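Chapter 4
When the Arm Comes to the Bench

Skostside packed small tool kits by hand for years. 529 kits on a good shift, sore wrists by lunch. Then in January the first arm went in, and the jobs moved. Less picking. More setting up, checking, calling maintenence. Pay grades stayed put, which caused arguments.

Practice layouts first, in simulation, before anyone touches the real line. Small items, one tray, one arm on a base board.
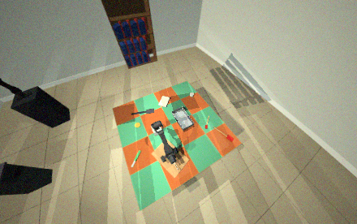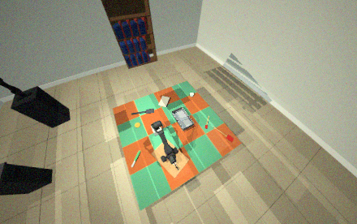

4.1 Who does what now

Start with the tasks, not the job titles. A packer at Skostside had 95 minutes of training on the new bench. Enough to stop the arm and restart it. Not enough to fix a bad pick, so people waited. Keep that wait in mind thru this section, we come back to it in 4.3.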